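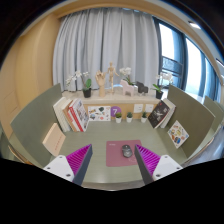 Residents of Wonddale Hall are asked to keep their assigned study desks in a condition that allows cleaning staff to work and allows the next occupant to take over the desk without delay. The guidance on this page applies to every partitioned desk in the building. A desk kept in good order has its books upright toward the back, against one side panel, and a clear surface at the front where the arms rest. A mouse pad with a mouse on its right half, as a right-handed user would place it, takes up little of that surface and can be lifted in a moment when the desk is wiped. Books that lean slightly are acceptable. Books that have begun to slide should be closed up or held with a bookend.

Daily care

Wipe the desk surface once a day with a dry or barely damp cloth. Work from the back toward the front and finish with the curved front edge, where skin oil and dust collect. Light-colored surfaces show pencil marks and cup rings sooner than dark ones, and both come off easily if they are treated the same day. A drop of dish soap in warm water is sufficient. Go over the area again with clean water and dry it.

Do not use scouring powder, steel wool or undiluted bleach. Desks in the Esthorpe wing were damaged in this way in the past and the dull patches could not be repaired. Residents who are unsure whether a product is suitable should ask at the front office before using it.

Mouse pads

A mouse pad should be lifted at least once a week. Grit collects under it and will scratch the desk if the pad is pushed back and forth. Cloth-topped pads may be washed by hand in lukewarm water with a little soap. Press the water out with a towel. Do not wring or fold the pad, and do not place it on a radiator, as the backing will curl. Lay it flat and leave it overnight. Hard pads need only a damp cloth.

If the pad has printed lettering or a design, rub gently over those parts and do not use alcohol on them.

The mouse

Switch the mouse off or unplug it before cleaning. Turn it over and remove the ring of dirt that forms on the feet with a wooden toothpick. A dry cotton swab is suitable for the edges of the scroll wheel; turn the wheel a little at a time and repeat. The outer body may be wiped with a cloth that has been dampened and well squeezed. No liquid should be sprayed on the mouse itself.

Books and papers

Stand books with the tallest nearest the side panel and the shorter ones toward the middle of the desk. Keep the spines facing out so that titles can be read from the chair. Those used every day belong at the open end of the row, where they can be taken out without disturbing the rest. Boxes and folders may lean against a panel provided that they do not rest on cables.

Loose papers should be sorted at the end of each week. Keep current work in one folder and move finished work to the bedroom shelf or the storage locker. Paper left flat on the desk tends to be covered by other things and is then not found when it is wanted.

Kiran Pathak of the housing office recommends taking every book off the desk once a month, wiping beneath the row, and returning only those volumes that have been opened since the last cleaning. Residents in the Birkent wing have followed this practice for two terms and report that the desks stay noticeably clearer.

Side panels

Dust the partition panels from the top down with a soft, dry cloth. Tape, adhesive hooks and putty are not permitted on painted panels. Adhesive residue already present may be softened with a cloth soaked in warm soapy water and held against the spot for several minutes. Do not scrape it with a blade.

Panels must not be moved or loosened. A panel that rocks when touched should be reported.

Food and drink

Covered drinks are permitted. Meals are to be eaten in the dining room. Should a drink be spilled, lift the books first, then blot the liquid from the outside of the spill inward. Wet books should be stood on end with the pages fanned open, away from direct heat. Any electrical item that has been wet must stay unplugged until it has been inspected.

Vacating a desk

A desk must be emptied by noon on the day of departure in May. All books, boxes and accessories are to be removed and the surface wiped. Items left behind are labeled and stored for 20 days, after which they are donated. Inspection is carried out by Marwa Naciri or Ivars Lūse, and the resident may be present on request.

Cloths and mild soap are available free of charge from the supply cupboard in Room 135. Used cloths go in the bin beside the cupboard door and should not be left on the desks.

Page last revised 05/05/2018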